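Play kitchen stuff all over the table, how do you sort it so it stays sorted?

Sunita Thakur
15 August 2022
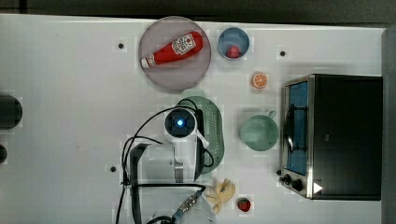 Oskari Hyvönen
Quick thing before the long answers come in – does it all have to live on the same table? Mine got a lot easier once the big appliances had a shelf and only the small food stayed out. Will write more below.

Sunita Thakur
Table is the only surface we have. Plate, bowl, mug, colander, toaster oven, plus the little food. Over 65 pieces altogether if you count what's in the bags. Need a system a 4 yr old can follow and that I can do in two minutes before dinner. Don't want to buy a whole shelving unit. Lids get lost so no lids pls.

Oskari Hyvönen
OK so. Oven goes to the back corner and never moves. Put a bit of tape on the table where the feet go if you have to. Then dishes stack – plate at the bottom, bowl on it, mug inside the bowl if it fits. Colander is your food basket. Fruit, orange slices, whatever, straight in there. Ketchup and any other bottles stand up next to the oven, they take up way too much room lying down.

Whatever doesn't fit in the colander goes in a bag in the closet. Swap the bags in a month or so. We did our first swap in July and the kids acted like it was all new toys.

Niilo Saarela
just throw it all in a big box

Orvokki Manninen
Box is fine untill they want the one strawberry at the bottom and tip the lot out on the floor. Been there.

Agree with Oskari on the colander but watch the size, small slices get stuck in the bottom of ours. I use two shallow trays, one for food, one for dishes. Drew a cup on one and an apple on the other with a marker. No words needed. Trays were from the kitchen drawer, didn't buy anything. Limit is 30 peices out at a time, rest put away. Took a week of nagging then she did it herself, mostly.

Sunita Thakur
Trays! Have two old baking sheets, will try those tonight. Oven to the corner too. Thx all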